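Travel Writing, Unit 4: Roadside Attractions and the Claims They Make

Reading: the two Pladumthorpe pieces in the packet, plus the Handach corn festival brochure.

Start with the brochure. It says the festival draws people "from all over." From where? Handach has 821 residents and one motel with 19 rooms. A town like that can still throw a good party, but a writer who repeats the line has done the brochure's work for free.

Same problem with "world's largest." Ask who measured, and against what. The Wundent Tower sign says 105 feet. The county map says 60. Neither article in your packet mentions the gap, and both writers stood at the foot of the thing.

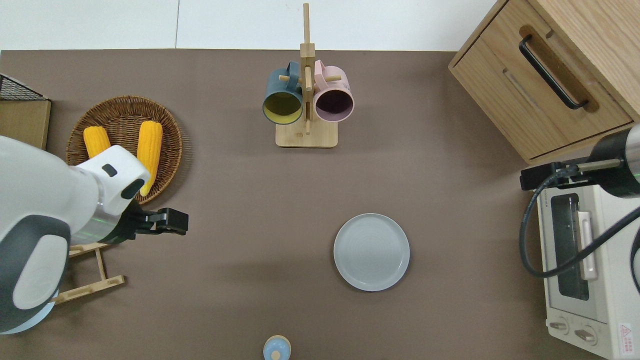 One reader wrote in to the second article that none of this matters, people drive out to Wundent for the fun of it and a travel story isn't an audit. Fair enough, up to a point. I'd still want the writer to notice the two numbers. The argument between the sign and the map is a better story than the tower.

Food is where most drafts go soft. "Best sweet corn in the state" means the writer ate corn in one place. Say what you ate, what it cost, and who else was at the counter.
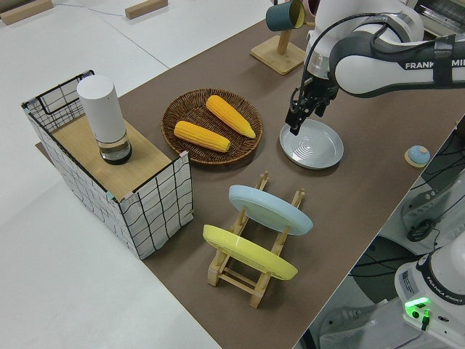
Corn on the cob, two ears in a woven tray.

Compare the Siriwan Diner section, page 3. Which sentences could have been written without going?

For next time: one page on an attraction within an hour's drive. Bring your notes as well as the draft. No "hidden gems."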